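Simulated arm fails the stacking task on some resets, cubes have nothing under them
Posted in Simulation and Motion Control, Hulldale Makers Help

I have a cube stacking task set up in Dultance with a white arm, a red cube and a green cube. It ran fine until I updated in March. Now a lot of episodes fail with "target unreachable". Out of 1195 resets I got 854 good ones and the rest failed. No collision errors in the log. The renders from a failed episode look like this.
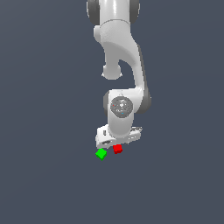 Side camera, failed episode. Plain gray under the gripper and cubes.

I have a table in the task file and I haven't touched that part. The wrist camera doesn't show me a table either.
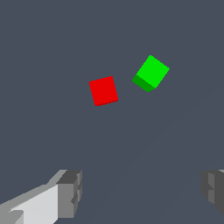 Wrist camera, same run. Fingertips at the bottom, both cubes past them.

I want to move this policy to the real arm next month and I don't want it driving into the bench. What should I check first?

estwood_lab

Check whether the table is missing or only not being drawn. Those are separate problems. Turn on the collision view and step the physics by hand with the arm held still. If the cubes drop, there is no table in the physics. If they stay put, either the table is there and the visual mesh failed to load, or gravity is off for the cubes. Print the cube height at every step, because a single render won't tell you whether they are falling.

I had the same error after the update. My table mesh path was relative and the loader skipped it with a warning, 38 lines up from the error. Search your log for "asset".

For the real arm, don't rely on the policy to stay off the bench. Set a height limit in the controller and test that the arm stops at it before you load anything else. Run at low speed with someone on the stop button.

gripfault2

Try reinstalling. Worked for me.

juska_user

Could also be reset order. In the Juška plugin the cubes used to get placed before the table, and around 2 resets in ten went bad for me. I moved the table to the top of the reset list and the errors went away. I'm still on the old version so the menu may be different in yours.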